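Week 3 - Getting a station on the air: coverage, contours and the community file

Read Lei's chapter on small-market radio before Friday. The reading questions are at the end of these notes.

## Where we left off

Last week covered the difference between a station's licensed power and the power that reaches a listener. Transmitter output goes up the feed line, loses some strength on the way, and is then shaped by the antenna. The number most stations quote is effective radiated power (ERP), which takes the line loss and the antenna gain into account.

Two stations with the same ERP can cover very different areas. Height matters a great deal on FM, where signals travel close to line of sight. A low-power signal from a ridge will often beat a stronger one from a valley floor.

## Case: the Wulham station

Wulham is a small town with hills on two sides. The station there began as a daytime music service run by Radomír Bartoš out of a former feed store. It used 800 watts from a short mast behind the building. Listeners on the east side of town heard it well. Drivers heading to Forkov lost it at the first bend past the quarry.

Bartoš had three choices:

1. Ask for more power at the same site.
2. Move the antenna to the Tichý property, on higher ground.
3. Add a translator to fill in the Forkov side.

He chose the second. Oľga Tichý leased him a corner of her pasture, and the new mast went up in January. Coverage to the west improved right away. Reception downtown got slightly worse, with some multipath noise near the grain elevator. We will come back to this in the lab.

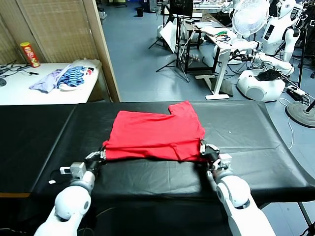
## Contours

A contour is a line on a map showing where the predicted signal falls to a given strength. Keep these points straight:

- A contour is a prediction. It uses average terrain and won't show every dead spot.
- The service contour marks the area a station is expected to serve.
- The interfering contour is drawn at a weaker level and reaches farther out. Overlap is checked between one station's interfering contour and another's protected one.
- Population counts are taken inside the service contour. At Wulham the move added 2,098 people.

Common mistake on last year's exam: measuring antenna height from the ground only. Height above average terrain compares the antenna to the land around it, so a short mast on a hill can have a large figure.

## What listeners noticed

Natália Kubíček collected 13 letters after the move. Most were about programs, and only a few mentioned reception. One complained that the farm report had been pushed back to 6:30 a.m. Keep this in mind when you read engineering filings - the audience mostly judges a station by what it airs and when.

## For Friday

- Why did the downtown signal get worse after the mast moved to higher ground? Give two possible causes.
- Would a translator have been cheaper for Bartoš? List what you would need to know.
- Sketch a service contour for Wulham using the terrain sheet. Pencil is fine.

Herman Pasaribu has the spare terrain sheets if you missed class. Lab groups stay the same as last week.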